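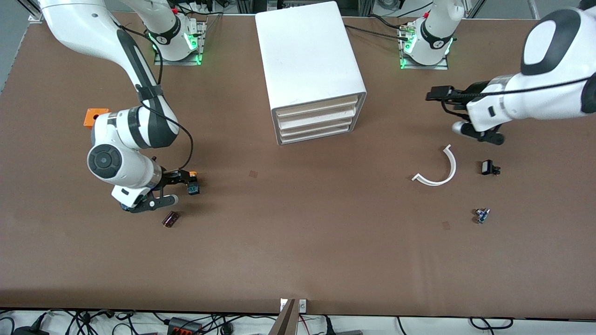
Why is the sea salty?

If you have ever swallowed a mouthful of sea by accident (and most of us have, usually while laughing at the wrong moment) you will know that it tastes horribly salty. But the rain that falls on your head doesn't taste of salt at all, and neither does the water in a stream. So where does all that salt come from?

The answer begins on dry land, with rocks. Rain is very slightly sour, far too little for you to notice, because it picks up a gas called carbon dioxide on its way down through the air. When it lands on a hillside it wears away the rock, ever so slowly, and carries off tiny bits that are much too small to see. Some of those bits are the things that salt is made of. The rain trickles into streams, the streams run into rivers, and the rivers carry everything down to the sea.

Now you might say, hang on, then rivers must be salty too! And they are, just a teeny bit. Your tongue simply can't tell.

When the sun warms the sea, some of the water floats up into the air as vapour, makes clouds and falls as rain again. The salt is too heavy to go with it, so it stays behind. This has been going on for millions and millions of years, and you can imagine how it adds up. More salt comes from cracks in the sea floor, where hot water bubbles up through the rocks — a bit like a kettle at the bottom of the ocean.

Does the sea get saltier every year, then? Not really, as some of the salt sinks and becomes part of the mud and rock on the bottom.

Try it yourself

Ask a grown-up for a shallow dish and 200 millilitres of warm water. Stir in 6 teaspoons of salt until you can't see it any more, pour a thin layer into the dish and leave it on a sunny windowsill. In July it may take only a few days to dry out, but in winter you could be waiting around 10 days, so do be patient. Have a look every morning. When the water has gone you should find little white crystals, and if you have a magnifying glass you can see that lots of them are shaped like tiny boxes.

Please don't drink the salty water, or give it to the cat.

Plovuton children's pages, Jan 27, 2020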